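**Aus der Werkstatt: Flusetik 2, oder wie der Greifer das Zögern lernte**

Wer die letzte Ausgabe gelesen hat, erinnert sich vielleicht an das Versprechen, der neue Greifplaner sei »im Wesentlichen fertig«. Das war im März. Er war es im Wesentlichen auch, so wie ein Umzug im Wesentlichen fertig ist, wenn alle Kartons im Flur stehen. Inzwischen sind die Kartons ausgepackt, Flusetik 2 liegt im Paketverzeichnis, und wir können erzählen, was drin ist und was leider noch immer nicht.

Kurz für die Neuen im Verteiler: Flusetik ist der Teil unserer Software, der zwischen Wahrnehmung und Bewegung sitzt. Die Wahrnehmung kommt von Fandlow, unserem Segmentierer, und liefert Masken, Tiefen und eine Zahl, die sie für Zuversicht hält. Die Bewegung übernimmt der Regler aus dem Trikwood-Paket, der jede Bahn fährt, die man ihm gibt, auch die dummen. Flusetik soll dafür sorgen, dass die dummen nicht bei ihm ankommen. In Version 1 gelang das auf einem leeren Tisch vor grauer Pappe ganz hervorragend.

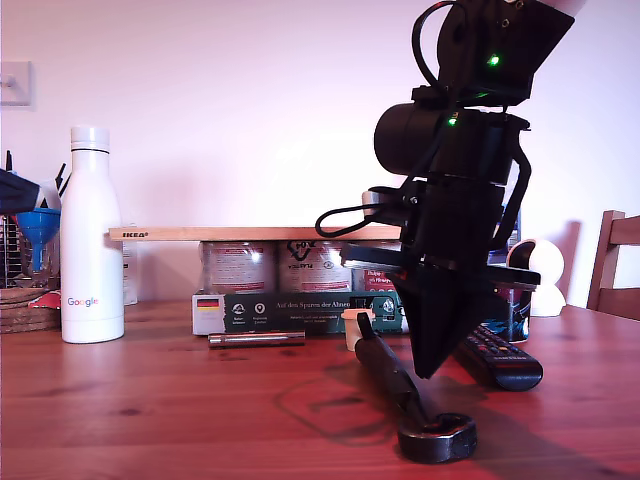 Der leere Tisch vor grauer Pappe ist allerdings ein Ort, an dem sich außer uns kaum jemand aufhält. Deshalb wird seit dieser Version nur noch auf unaufgeräumten Flächen getestet. Das hat die Erfolgsquote zunächst ruiniert und die Stimmung gleich mit. Fandlow sieht Schrift und hält sie für eine Kante, sieht eine Kante und hält sie für einen Schatten, und den Schatten des eigenen Greifers meldete es eine ganze Weile als neues Objekt mit beachtlicher Zuversicht. Flusetik hat daraufhin pflichtbewusst versucht, ihn aufzuheben.

Behoben ist das mit einer Maßnahme, auf die man auch früher hätte kommen können: Der Planer weiß ja, wo der Arm steht. Er rechnet jetzt vor jeder Anfrage aus, wohin der Schatten ungefähr fallen müsste, und zieht diesen Bereich von der Objektmaske ab. Die Lampenposition muss man dafür einmal in der Konfiguration eintragen. Wer die Lampe danach verschiebt, trägt sie bitte neu ein. Wir erwähnen das aus gegebenem Anlass.

**Was sich beim Planen geändert hat**

Version 1 suchte sich einen Griff und fuhr hin. Version 2 erzeugt pro Objekt 24 Kandidaten, bewertet sie und behält die 2 besten. Der zweitbeste bleibt im Speicher, bis der Greifer kurz über dem Tisch ist. Dort wird noch einmal nachgesehen, und wenn der erste Kandidat aus der Nähe nicht mehr überzeugt, wird gewechselt. Das sieht von außen aus wie Zögern. Im Protokoll steht `REPLAN_NEAR`, das klingt nach Absicht.

Die Bewertung selbst stammt in Teilen aus dem alten Cordeiro-Skript, das manche von euch noch als 1,000 Zeilen ohne Kommentar in Erinnerung haben. Kommentare hat es nun. Einige davon lauten »warum?«, aber es ist ein Anfang. Neu hinzugekommen ist ein Abzug für Griffe, deren Öffnungsweg einen Nachbarn streift. Vorher zählte nur das Zielobjekt, und alles daneben galt als Luft.

Ebenfalls neu: Der Planer unterscheidet zwischen der Hauptachse der Maske und der Achse, die er tatsächlich greifen will. Bei einem Würfel ist das egal. Bei allem, woran etwas hängt, wandert die Hauptachse in Richtung des Anhängsels, und der Greifer steht dann mit großer Präzision neben dem Gegenstand.

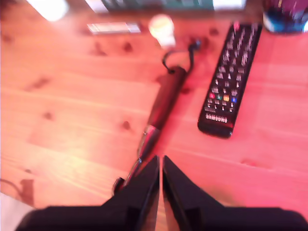
Kabel sind überhaupt das Kapitel, über das wir lieber geschwiegen hätten. Fandlow trennt dünne Teile inzwischen vom Körper ab und gibt sie als eigene Maske weiter, aber nur, solange sie deutlich dünner sind als der Rest. Ein dunkles, zylindrisches Gerät mit einer Kabelschlaufe am oberen Ende ist dafür ein recht fairer Prüfstein, und die Samsung-Fernbedienung gleich rechts daneben macht ihn unfair: beides dunkel, beides länglich, beides schräg auf dem Tisch. In Version 1 konnten solche Nachbarn zu einem einzigen breiten Objekt verschmelzen, dessen Mittelpunkt auf blankem Kiefernholz lag. Die neue Trennung schaut zusätzlich auf Oberflächenmuster, und Tastenreihen sind ihr sehr willkommen. Glatte Fernbedienungen ohne Tasten hätten wir vermutlich nicht überlebt.

Apropos Kiefer: Astlöcher sind nun offiziell keine Objekte mehr. Der entsprechende Filter heißt intern `knots` und verwirft alles, was dunkel und rundlich ist und keine Höhe hat. Münzen verwirft er damit leider auch. Wer Münzen greifen möchte, schaltet ihn ab und lebt mit den Ästen.

**Kleine Teile, große Worte**

Der meistgelesene Eintrag im Änderungsprotokoll wird der mit den schlanken Gegenständen sein, also Stifte, Pinsel, Schraubendreher. Bisher näherte sich der Greifer grundsätzlich quer zur Längsachse, mit einer Drehung von 90 Grad gegenüber dem, was die Maske vorgab. Das bleibt der Normalfall. Neu ist der Anflug in Längsrichtung, auf das Ende zu, für Situationen, in denen seitlich kein Platz ist. Er verlangt, dass Kamera und Handgelenk sauber zueinander kalibriert sind. »Sauber« heißt: in dieser Woche, von euch, mit dem mitgelieferten Werkzeug. Die Datei vom Nachbarrechner zu kopieren zählt nicht als Kalibrierung, auch wenn sie denselben Namen hat.

Beim Längsanflug ist außerdem die Tiefenschätzung kurz vor dem Kontakt das schwächste Glied. Durchscheinende und glänzende Oberflächen liefern Löcher in der Tiefenkarte, und genau dort, wo es knapp wird, sind die Löcher am größten. Flusetik füllt sie mit der Tischebene plus geschätztem Durchmesser. Das ist geraten, aber es ist dokumentiert geraten, und der Parameter heißt `guess_depth`, damit später niemand behaupten kann, er habe es nicht gewusst.

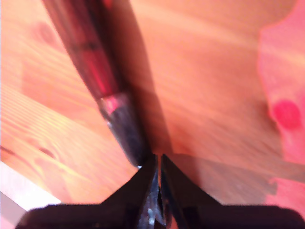 *Längsanflug auf einen Stift mit rötlich durchscheinendem Schaft, Spitze direkt vor den Greiferfingern.*

**Umstieg und offene Punkte**

Alte Konfigurationsdateien werden gelesen, aber nicht ohne Murren. Der Eintrag `grasp_mode` ist entfallen, stattdessen gibt es `approach` mit den Werten `cross` und `axial`. Wer beides stehen lässt, bekommt eine Warnung und den alten Modus. Im Trikwood-Paket muss die Schnittstelle für das späte Umplanen eingeschaltet sein, sonst wird der zweite Kandidat zwar berechnet und gelobt, aber nie gefahren.

Offen sind weiterhin weiche Gegenstände, die sich beim Zugreifen eine neue Form überlegen, sowie alles Spiegelnde. Zum Spiegelnden liegt ein Zweig vor, der bei Tageslicht andere Ergebnisse liefert als am Abend. Wir mergen ihn, sobald wir wissen, welche davon die richtigen sind. Fehlerberichte bitte mit Protokoll und Maskenbild. »Greift daneben« ist als Betreff inzwischen mehrfach vergeben.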